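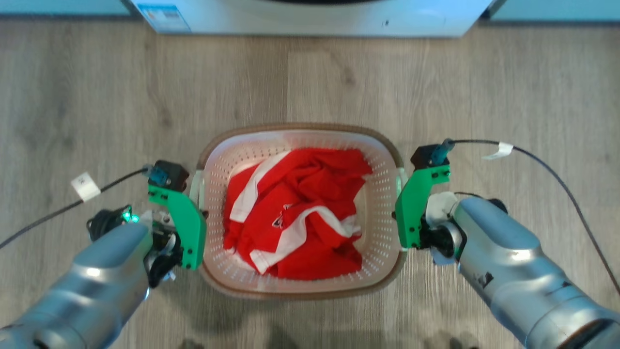 Sindton calls the Sowah a laundry basket for "effortless wash days," and I would like to know whose. It costs $39, and for that you get a plastic box with a handle on each short side. The holes go all the way around, so a damp jersey should get some air. The trouble is size. One red garment with white stripes, dropped in a heap, takes up most of the room inside. I wouldn't try a week of towels. The brown rim looks nice enough, though I can't say it's worth paying double the discount store price.

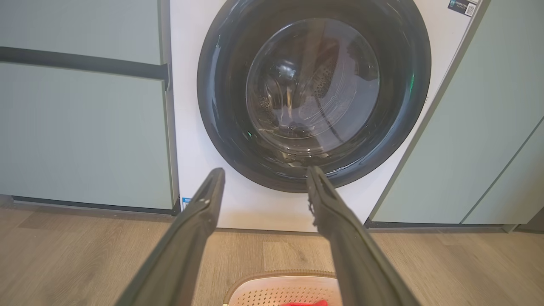
Page 207

Sindton also says the Sowah suits any front loader. Well, sure. A round door at knee height between two green cabinets will take clothes from whatever you park on the floor. My old basket managed it for years. Buy this one on sale in March, or skip it.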